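Jeltlow: a two-finger gripper and a simulated flat to practise in

README for the simulator half of the project. Last changed Nov 8, 2018.

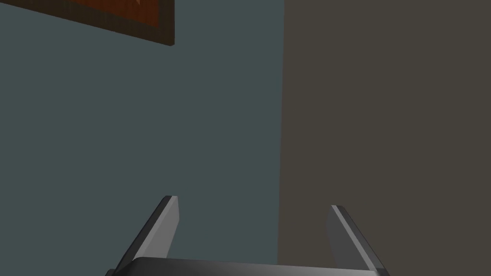
Jeltlow is a home-built arm with a parallel gripper on the end, plus a simulator that lets us try out control code before it gets anywhere near the motors. The arm lives on a bench in the Erkley shared workshop. The simulator lives wherever you like, and if you have a fairly ordinary laptop you can be opening and closing the fingers in a few minutes. I still think that's brilliant, and I've been doing it for months!

I'm Aivar Butkienė. I look after the arm, the gripper model and most of the Python. Negin Jalali built the rooms and wrote the bit that saves camera views to disk. If something falls through a floor, tell her. If a finger points the wrong way, tell me.

What you get

The gripper model, with two fingers driven from a single command
A small set of simulated rooms, flat-shaded so that they load fast
The wrist camera, fixed behind the fingers and looking out past them
A recorder that writes views and joint positions together
30 saved runs from October, so you can try the playback tool without making your own

Getting started

You need Python 3.6 and the packages in requirements.txt. We've only run it on Linux. Somebody in the workshop got it going on a Mac but didn't write down how, so if you manage it please send us your notes.

Clone the repository, install the packages, then from the top folder:

python run_room.py --room wakberg

Wakberg is the room to start with, as it has the fewest things to bump into. The others are listed in rooms/list.txt. Use the arrow keys to move the wrist, W and S to raise and lower it, and the space bar to open or close the gripper. Q stops the run and saves it. Closing the window also stops the run but throws it away, which has caught both of us more than once.

The saved runs

Each run is a folder with three things in it: a folder of PNG views from the wrist camera, a file called joints.csv, and a short notes.txt saying who drove it and which room it was. A run can be up to 1,000 steps long, after which the recorder stops by itself. Rows in joints.csv match the PNG numbers, so row 58 goes with view 58. Row numbers start at zero and there is a header line, so don't trust the line number in your text editor.

Plenty of the views have nothing to pick up in them. We kept those in on purpose. The real arm spends a lot of its life pointing at walls on the way to somewhere else, and our first attempt at a "can I see an object?" check was hopeless at saying no. With the blank stretches left in, it got a good deal better.

Please don't sort the views into one big pile and split them at random for training and testing. Neighbouring views are nearly the same picture, so your scores will look wonderful and mean very little. Split by whole run.

Matching the real arm

The finger travel in the simulator comes from measuring the real gripper with callipers, so the opening should agree well. Grip force does not agree at all. The simulated fingers never slip and never bend, and the real ones do both, especially the older printed pair.

The camera position is a decent guess. I set it by eye and then Negin nudged it using a printed grid taped to the bench. If you build your own bracket you'll want to change camera_offset in gripper.yaml. Small changes make a surprising difference to where the fingertips land in the view, so go gently.

Colours and lighting are nothing like the workshop. There are no shadows on the walls, and our actual walls are covered in shelving and bits of bicycle.

Known problems

The wrist can drift into a slight tilt after a long run. Press R to level it.
Driving fast into a corner sometimes puts a finger through the wall.
The Jankauskaitė room takes ages to load the first time. Leave it be, it does get there.
Playback ignores the gripper command on the very first row.

Joining in

Yes please! New rooms are especially welcome, and you don't need to know any robotics to make one. Copy the Wakberg folder, rename it, and start moving things about. Keep the textures plain so that it still runs on slow machines. For changes to the gripper, have a word with me first, as the same file is used on the real arm and I'd like to keep its fingers on.

Code and saved runs are both under the MIT licence. The bracket drawings are in a separate repository, jeltlow-parts, with their own README.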